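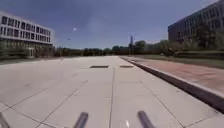 The plaza at Vustach. Look at the joint down the middle of the paving.

How to draw a big paved square without getting in a muddle

By Tan
Last updated: July

I used to avoid drawing paving. I'd do the buildings, do the trees, spend ages on a lamp post, and then put a vague grey wash across the bottom and call it ground. It always looked like the buildings were floating in porridge! Then I spent a good part of last summer drawing the plaza at Vustach, which is nearly all ground, and I had to learn.

So this is how I do it now. You need a pencil, a rubber, a ruler if you like rulers (I use the edge of a bus timetable) and some paper. Mine's a Drumus landscape pad because it's wide and the cover is stiff enough to lean on. I ink over the top with a Priltideo fineliner, but a biro is fine. Really, it's fine.

Find your eye level first

Before anything else, draw a faint horizontal line right across the page. It's your horizon, and it sits at the height of your own eyes. If you're standing up, it'll be higher against the buildings than if you're sitting on a kerb, so pick a position and stick to it. I have stood up halfway through a drawing to stretch my legs, carried on standing, and wondered why the shrubs looked wrong.

For a plaza, I put the line fairly high on the page. You want lots of room underneath for the slabs. Buildings are easy to squash, paving isn't.

Pick one line and trust it

Now find the joint that runs away from you most directly. At Vustach there's a long one going almost straight up through the middle of the concrete, and it's a gift. Draw it from the bottom of your page to the horizon. Where it hits, make a small dot. All the other seams running in that same direction are heading for that dot too, even the ones way out to the side that look nearly flat.

Do these next, lightly. Start each one at the bottom of the page and aim at the dot. Don't try to put them all in. I do the middle one and a couple each side, then squint and see whether it feels like the place.

What you do about the seams going the other way depends on where you're stood. If you're square on to the paving they're simply horizontal, which is lovely and restful. Turn a bit to one side and everything goes diagonal, and you need a second dot, often off the edge of the paper. I stick a bit of masking tape on the table and put the dot on that. When I'm outdoors with no table I guess, and the guess is usually all right as long as every line makes the same mistake.

Getting the slabs to shrink properly

The cross lines need to bunch up as they go back, and this is where most of my early ones went wrong. I spaced them evenly and ended up with a ladder. There's a trick with diagonals that sorts it out:

Draw one slab at the front that you're happy with.
Draw a line from its near left corner through its far right corner and keep going until it crosses the next receding seam.
Where it crosses, put your next cross line.
Carry on until the gaps are too thin to bother with.

It only works neatly where the slabs are the same size. Vustach has squares and rectangles mixed together in places, so I do the trick for the squares and then rub out the odd line to make a rectangle. Five rows is plenty. Past that I let the seams fade out, and the eye does the rest. (I once tried to draw every single slab on a sheet of A3. I numbered them. I got to 101 and went home.)

Look for the dark flat things

Plain concrete is hard to read because it's all one tone, so I hunt for something dark lying on it. Grates are perfect. There are two side by side across the walkway here and from a distance they're just thin black bars, but put them in and suddenly the ground lies down flat. Keep them thinner than you think. I made mine too fat the first time and they looked like doormats.

Kerbs are just as useful. The raised one on the right gets taller and wider the nearer it comes, and the upright side is in shadow, so you get a long dark wedge pointing off into the distance for free. Beyond it there's reddish-pink brick. I don't draw the bricks. A wash of watered-down light red, and when it's dry a few broken pencil marks at the near end, and that'll do. The grass gets one stroke of green and the hedge gets one darker stroke behind.

Buildings, quickly

I know, this page is about paving, but you've got to put something on the horizon. For a white building I leave the paper alone and draw the windows as long dark stripes, then lift out the thin bits between the panes with a white gel pen. If the roof is flat, check that its line slopes towards the dot when you're looking along the wall. Mine creep upwards if I'm not watching them. A scribble of shrubs along the bottom hides the place where wall meets floor, which saves a lot of bother.

Somebody moving

A plaza with nothing on it can look like a diagram, so I like to drop in whoever comes past. People on wheels are brilliant for it.

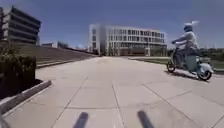 A scooter going over the slabs, with its shadow right underneath.

You won't have long, so go for the big shapes. For a scooter I put down the two wheels first as slightly squashed ovals, then the curve of the leg shield, then one line for the rider's back and one for the arms reaching to the handlebars. Helmet last, as a dark blob. Don't sharpen it up afterwards! A soft edge on the jacket tells you they're moving far better than a lot of whizzy lines.

Then do the shadow, and do it straight away. It has to touch the tyres. In strong sun it's short and very dark, and if there's a gap between shadow and wheel your scooter will hover. The seams carry on underneath, so let one or two show through.

Colour of the concrete

Grey isn't just grey, annoyingly. In bright sun the slabs go a bit sandy further off and cooler up close, so I mix a warm one and a cool one and let them meet somewhere in the middle. Flick a few darker blotches on while it's damp. For the sky I go in strong, much bluer than feels sensible, and that makes the paving look properly bright.

A small one takes me 40 minutes, ink included. The pencil grid is most of that, and I do rub it out at the end, though I usually leave the middle joint in because I'm fond of it. If your grid's gone wonky, check the dot before you check anything else. Mine had usually wandered.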